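Wed 30 October

I have been meaning to write about soup for weeks now, and every time I sit down to do it somebody calls, or the dog wants out, or I go off and make soup instead of writing about it. So tonight the pot is on the back burner, the phone is in the other room, and here we go.

Back in September I got it into my head that I was going to learn to make my grandmother's white bean soup. I had the recipe card all along (it lives in the blue tin with the buttons), but the card is close to useless. It says beans, onion, the bone, "enough" water, and then in her slanty handwriting, "cook till right." Well, thank you, Grandma!

My first try was a disaster. I soaked the beans overnight like you're supposed to and then salted them too early, or too late, depending on which of my cousins you ask, and after all afternoon on the stove they still had a little crunch in the middle. We ate it anyway, with a lot of bread. The second try was better but it tasted like hot water that had been introduced to a ham.

Then Olga Yáñez from my Thursday walking group got involved. Olga grew up in Villalba and has opinions on beans, and she told me I was rushing the onions. She lets hers go for 50 minutes on the lowest flame, with the lid on, and hardly touches them. I thought that was crazy, I really did, but I tried it the next weekend and the whole house smelled like my grandmother's kitchen in Ledberg. I had to go stand on the porch for a minute.

Since then I've made it 5 times, changing one little thing each time and writing it down in a notebook so that whoever gets this recipe after me has more to go on than "cook till right." A bay leaf, yes. Carrots, yes, but cut big. Tomato, absolutely not, and I don't care what my brother says. And 2 cloves of garlic go in at the end, smashed, because if they go in at the start they just disappear on you.

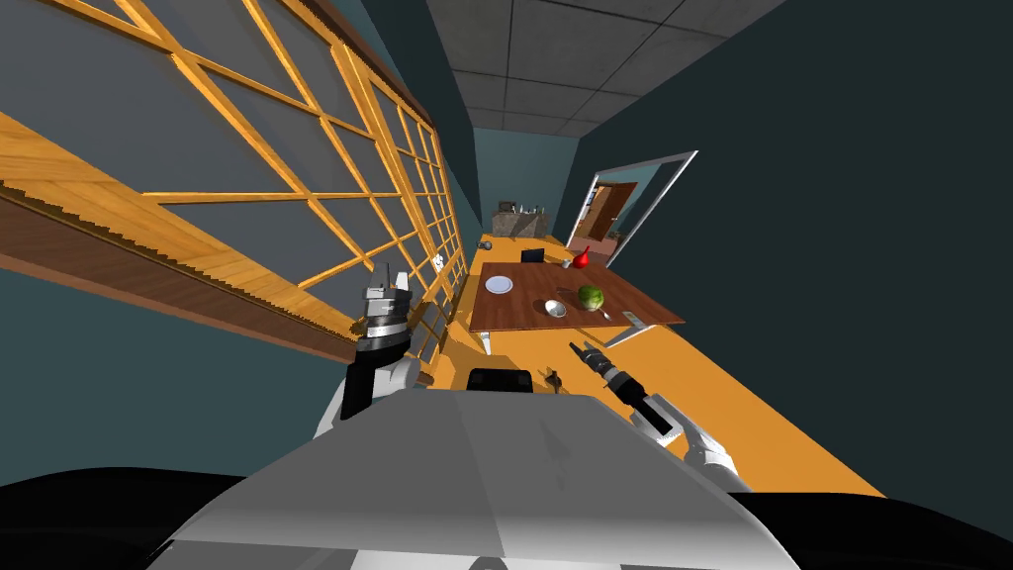
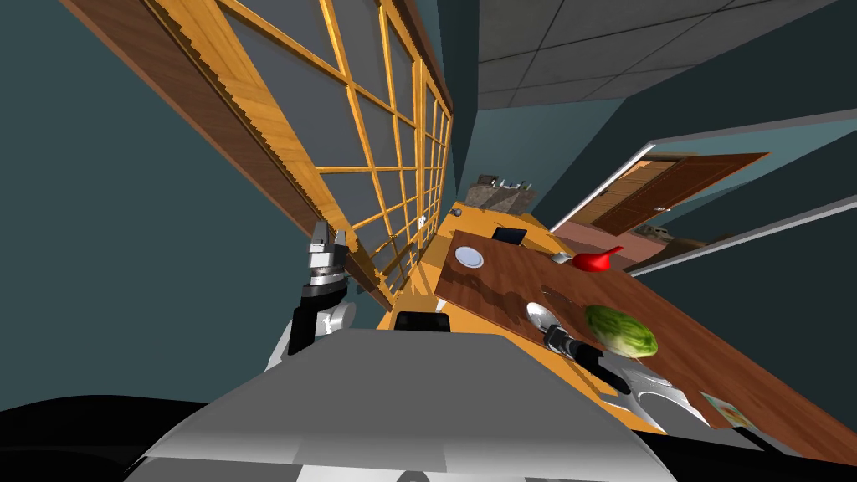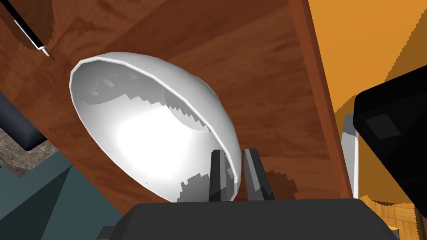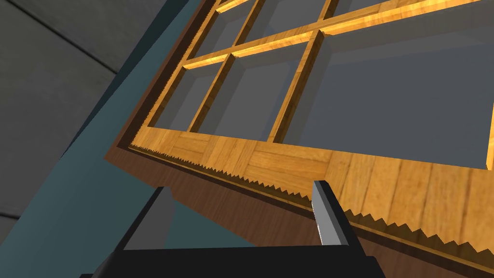

The other thing I wanted to get to is serving it, which my family has always been fussy about. My grandmother believed soup should go to the table in one big dish and be ladled out in front of people, so they could smell it coming and quit talking. I carried it straight from the stove for years and never thought about it, but she was right, and it cools down just enough on the way. Plain white is what I like for this, a large glossy bowl like the one in the third picture, with nothing painted on it to compete with the parsley. My own serving dish has a chip on one side that I turn toward the wall when company comes.

Next weekend I'm going to try it with the smaller beans, the kind my aunt in Triltitz swears by. She says they need less soaking and hold their shape better the second day. I'll put the whole recipe up once I've settled the bean question, with real amounts this time, and if any of you make yours with a bone or without one, please leave me a comment and tell me how long you let it go. The pot is starting to rattle its lid at me, so I'd better go and turn it down.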